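Call for Participants: Home Trial of the Jaltari Table Board

Posted Thu 20 June

Pladico is looking for 30 households to try out a table board at home for four weeks in July. The board is a flat white rectangle that lies on a table and gives you a light-colored surface to work on. We want to know what people use it for, how it holds up, and where it ends up when the table is needed for something else.

You do not need any special skill or hobby to take part. We are interested in ordinary tables in ordinary homes.

About the board

We have made table mats and work surfaces since 2016. Most of our customers are schools and sewing rooms. The Jaltari board is our first product meant for a home table that also gets used for meals, homework and mail, and we know less than we would like about how those tables are used during a normal week.

The version in this trial is stiff, white on both sides, and has no printed lines or grid. Earlier testers asked for a grid, and other testers asked us to leave it off. This round is without. A later round may have it printed on one side.

Who we are looking for

We would like a mix of households. You can apply if:

You are 18 or older and live at the address where the board will be used.
You have a table at home that gets used on most days. A kitchen table, dining table or desk is fine. A glass table is fine too.
You expect to be home for at least three of the four weeks.
You do something at the table at least three times a week, such as sewing, puzzles, model building, drawing, sorting papers, gift wrapping, small repairs or schoolwork.
You can take phone pictures and send them by email or through our web form.

People who live alone, people who share a table with roommates, and families with children are all welcome. We have plenty of applications from quilters already, so if you quilt you can still apply, but you may be placed on the waiting list.

We can't take households where anyone works for Pladico or for Elus, the company that cuts the boards for us.

What you will do

In the first week, please use the board as much as you can, even for things you would normally do on the bare table. After that, use it only when you want to. If it spends two weeks behind a door, leave it there and tell us so. That is useful to know.

You will be asked to:

Fill in a short form at the start about your table and who uses it.
Keep a log. One line per use is enough — the day, what you did, and anything that bothered you.
Send two pictures each week, one of the board in use and one of the place where you keep it.
Wipe the board down once a week with a damp cloth and dish soap, and note any stains that stay.
Talk with us on the phone for 30 minutes at the end of the trial.

Please don't cut directly on the board with a craft knife or put hot pans on it. It has not been tested for either one. Markers, glue, paint, flour and coffee are all fine, and we would like to hear what comes off and what doesn't.

If the board cracks, warps or chips, stop using it and write to us. We will send a replacement and a label for shipping the first one back.

What you get

Each household that finishes the trial receives a $75 grocery gift card and keeps the board. If you leave early, you can still keep the board, but we will not send the card. Shipping is paid by us both ways.

Twelve households will also be invited to a follow-up visit at our workshop, where we will lay out several thicknesses and edge shapes side by side and ask which ones you would rather have at home. The visit takes one afternoon and is paid separately. Tell us on the form if you would like to be considered. Saying no does not affect your place in the home trial.

Privacy

Your pictures are seen by the people running the trial and are not used in advertising. Try to keep faces, mail and medicine labels out of them. If something slips in, we will crop or delete the picture. We keep the logs for one year and then delete them, along with your address.

How to apply

Send us a short message through the contact form on the Pladico site with "Table board trial" in the subject line. Include your first name, the town you live in, the length and width of your table, its color, and two or three things you do at it in a normal week. There is no need to write more than a few lines. You can also call the workshop and ask for extension 3556, weekday mornings only.

Hằng Chu reads the applications and will write back either way. Bình Mai handles shipping and replacements once the trial has started. Boards go out in the first week of July, and places are given out until the list is full. 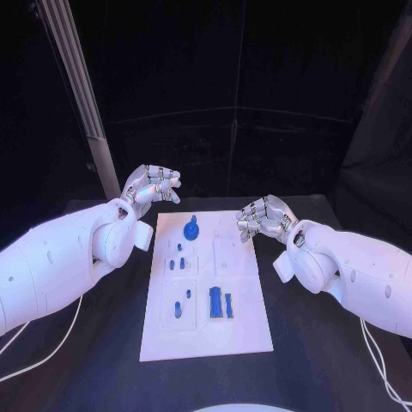
Measure your table before you apply, and do it with the leaves folded the way you have them on most days. We also ask for the color of the tabletop. A white board on a dark table is easy to make out in a picture, and on a white or pale table the edges can get lost. If yours is pale, put a dark towel or a sheet of brown paper under the board when you take your weekly pictures, so that we can see whether the sides are still straight. Stand close enough that all four corners are in the shot. It doesn't matter if the near side comes out wider than the far one.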